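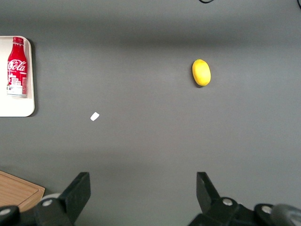

Une bouteille de Coca-Cola rouge couchée sur un plateau blanc.

Jirnell rouvre ses portes, et c'est plein à craquer

Bon, je vous écris avec les pieds en compote. J'ai passé la soirée d'hier debout à Jirnell, l'ancienne imprimerie derrière la gare de marchandises, pour la réouverture dont je vous rebats les oreilles depuis février. Les portes devaient ouvrir à 18 heures, elles ont ouvert à 18 h 40 (un problème de clé, paraît-il), et la file allait déjà jusqu'au garage à vélos. Pour une exposition d'art contemporain, chez nous, un soir de pluie, je n'avais jamais vu ça !

L'exposition s'appelle « Endora » et réunit deux artistes qui ne se connaissaient pas il y a encore un an : Lindiwe Engelbrecht, qui travaille le textile et le son, et Behrouz Nikzad, que les habitués ont peut-être croisé à l'époque où il louait un atelier au-dessus de la boulangerie. Ils se sont partagé le rez-de-chaussée sans cloison, ce qui m'inquiétait un peu sur le papier. J'avais tort de m'en faire, les pièces se répondent vraiment bien.

Engelbrecht a tendu une toile de lin de 60 mètres qui serpente entre les piliers, monte, redescend, passe sous l'ancienne passerelle des typographes. Dedans, de petits haut-parleurs cousus diffusent des voix qui lisent des adresses. Des adresses, oui ! Il y en a 265, toutes relevées dans les registres de livraison que l'imprimerie avait laissés au sous-sol. On marche le long du tissu, on entend « 14, rue des Tanneurs », puis plus rien, puis une autre voix, plus loin. Ma voisine de file a reconnu celle de son grand-père et elle est restée plantée là un bon moment. Moi, j'ai surtout trouvé que le volume était réglé trop bas pour un soir de vernissage, avec le brouhaha on perdait la moitié des noms. J'y retournerai un matin.

Nikzad, lui, a recouvert le mur du fond de 549 épreuves tirées sur une vieille presse qu'il a remise en marche avec deux anciens de la maison. C'est la même plaque du début à la fin, encrée une seule fois, et l'image s'efface donc petit à petit de gauche à droite. À l'autre bout, il reste un grain à peine gris, presque le papier tout seul. Je lui ai demandé s'il n'avait pas eu envie de s'arrêter avant. « Tous les jours à partir de la centième », m'a-t-il répondu en riant, avant de filer parler à quelqu'un de plus important que moi.

Petite déception quand même : la salle de l'étage, annoncée dans le programme avec une projection, était fermée. On m'a parlé d'un souci d'électricité et d'une ouverture « dans la quinzaine ». Le livret de visite n'est pas non plus une réussite, imprimé en gris clair sur gris moyen, illisible dès qu'on s'éloigne des spots (et le texte d'introduction est d'un compliqué ! trois pages sur la notion de seuil avant d'arriver au nom des artistes).

Côté sous, puisque plusieurs d'entre vous m'ont posé la question : la Fondation Jasińska a versé 4 000 euros pour la production des pièces, et la ville prête le bâtiment jusqu'à l'automne. Après, mystère. Il est question d'un échange avec le centre d'art de Bomelbridge, en Angleterre, qui reprendrait l'exposition telle quelle et nous enverrait la sienne en retour. Lindiwe Engelbrecht est allée visiter les lieux et m'a dit que le plafond y était beaucoup plus bas, qu'il faudrait tout repenser pour la toile, peut-être la poser au sol. Rien n'est signé pour l'instant.

J'ai aussi croisé pas mal d'élèves de l'option arts plastiques du lycée, carnets à la main, qui dessinaient assis par terre au milieu des invités en manteau. Leur professeur prépare avec eux un accrochage dans le couloir d'entrée, à partir des chutes de papier de Nikzad. Je n'ai vu que les premiers essais, des pliages collés à même la brique, et c'est franchement prometteur. Ils devraient avoir fini avant les vacances.

Pour y aller : l'entrée se fait par la cour, pas par la rue (la grande porte bleue est condamnée, j'ai vu des gens tirer dessus pendant dix minutes). C'est gratuit, ouvert de 11 heures à 18 heures, fermé les deux premiers jours de la semaine. Prenez un pull, le chauffage est encore en rodage. Les poussettes passent partout au rez-de-chaussée, en revanche il n'y a pas de vestiaire et les gros sacs restent à l'accueil.

Les deux artistes seront sur place pour une rencontre avec le public le mois prochain, à 15 heures. La date exacte sera affichée à l'accueil, et je la mettrai ici dès que je l'ai.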